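Search this site Search News Events Jobs

Sock work passes 700 mark at Ider

Gremeo has now banked 703 good runs of its sock task at the Ider workshop, the team said on Tuesday, January 29, 2019. Target was 700 by the end of the month so they are over the line, just.

A run is one go at the job, done by a person steering the two arms from a desk next door, with everything saved: joint positions, gripper opening, every camera. The learning system gets the lot later and tries to copy it. No clever planning software in between, only people doing the laundry the slow way.

"It's the clips," said Mali Mostyn, who runs the sessions. "Socks are fine. Socks forgive you. A clip wants squeezing in the right spot and if you come at it a bit twisted it just swings off."

Each operator does 40 runs in a shift, then swaps. It was more in the autumn but the quality went down after lunch and too many had to be thrown out. Bongani Magagula and Nobuhle Mahlangu have done most of the steering so far. Ruan Ngcobo joined this month and is still on the practice list, his runs are kept in a seperate folder until someone has watched them through.

What counts as good has changed a few times. At first any run with a drop was binned. Now a drop stays in, provided the operator picks the sock up again and carries on, and the run gets a tag. Mostyn wanted this from the start. Her argument: a system that has only ever seen tidy work has no idea what to do when the sock is on the table. Others worried it would learn to drop things. They tried a small batch both ways before Christmas and the tagged runs stayed.

Pauses were the other row. Operators stop to think, and the arms sit there, and the early system copied that very faithfully. It would reach for a clip and then wait. Long stops are now trimmed afterwards by hand, dull work shared out on Friday mornings. Mahlangu has asked for a foot pedal to mark them as they happen. Not ordered yet.

Patterned socks were picked on purpose, stripes and argyle, mostly browns. Plain ones come next, then a mixed load with tea towels, if the clips hold out. Plastic pegs with metal springs do not enjoy this many openings and the spares box is getting low.

The arms at work on the sock task at Ider, and a closer look at the clips and socks from one of the grippers.

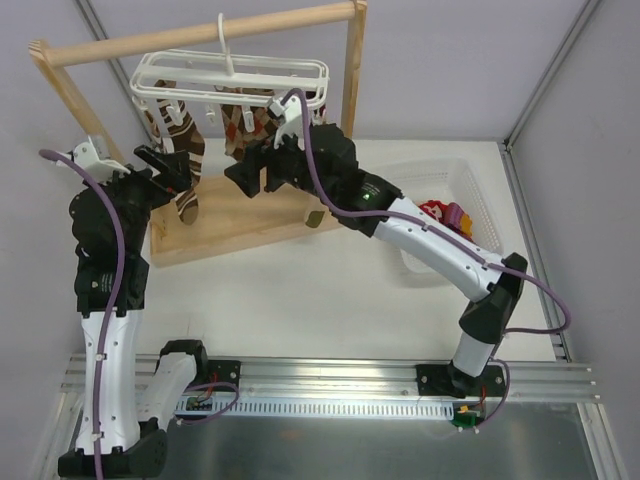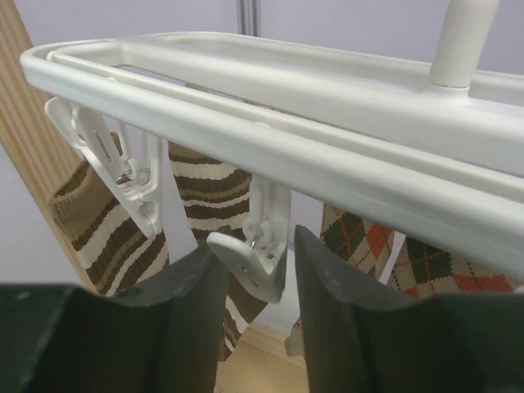 Next up is Plillano, the second site, which starts on the same task in April with a copy of the setup. Mbali Ntuli will run it. The plan is to keep the hangers and socks the same and let everything else differ a bit, lighting, table height, the people. If the system trained on Ider runs falls over at Plillano, they want to know early.

Ntuli has spent 2 weeks at Ider learning the steering and going through old runs. She said the notes operators write after each go were more use to her than the manual, and that she would like them kept longer and typed up propely. At present they are in a ring binder.

Money for the second site comes from Coetzee, which also paid for the first. No figure given. A spokesman said only that the funding covers both places to the end of the year and that the recorded runs will be shared with other groups once faces and voices from the desk cameras have been taken out. No date for that.

Training on the full set begins this week. First tests on the arms, with no one steering, should follow next month. Mostyn would not say how she thought they would go. Anyone wanting to try a shift at the desk can put their name down with the Ider office, no experience needed, mornings prefered.

Last updated: this page was updated after publication to correct the spelling of a name

Contact us | Copyright Ider News, all rights reserved | Back to top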